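# Why is tape sticky on one side?

Tape looks simple. It is a long thin strip with glue on one side, wound up into a ring. But if both sides of the strip touch each other all the way round the roll, why doesn't the whole thing stick together in one solid lump?

The answer is in the two sides. The sticky side has a soft glue on it. The other side is smooth, and on many tapes it has a very thin coating that glue can't grip well. When you pull the end, the glue lets go of the smooth side and stays on its own strip. You may hear a ripping noise as it does. 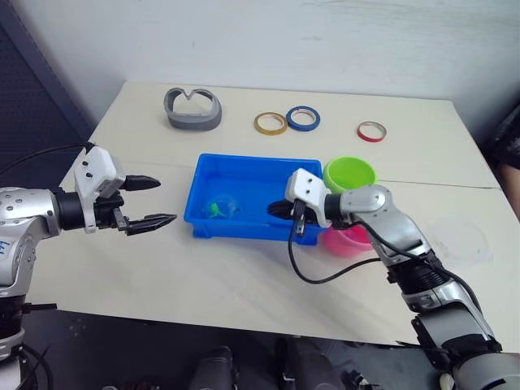 Tape glue is different from the glue in a pot. Pot glue goes hard when it dries, but tape glue stays soft. When you press it down, it spreads into tiny bumps and dips that are too small to see. Tape comes in many colours, and the gold-yellow, blue and red rolls at the back of the table are lying flat, which is a good way to keep them. A roll stored on its edge can roll away or pick up dust along the side. Plastic cups and trays are easy to stick tape to if they are clean, as their sides are smooth. A woolly jumper is much harder, because the glue only touches the tips of the fluff.

## Try it yourself

You need a roll of tape, a clean plastic cup and a little flour.

1. Tear off a short piece of tape and press it onto the cup. Count to 30, then peel it off slowly.
2. Dip the sticky side of a new piece in the flour and shake it.
3. Press the floury piece onto the cup.

The floury piece falls off, or hardly holds at all. The flour is sitting between the glue and the cup, so the glue can't touch the plastic.

**Word to know:** *adhesive* is another word for something that sticks things together.

Written by Signe Mikkelsen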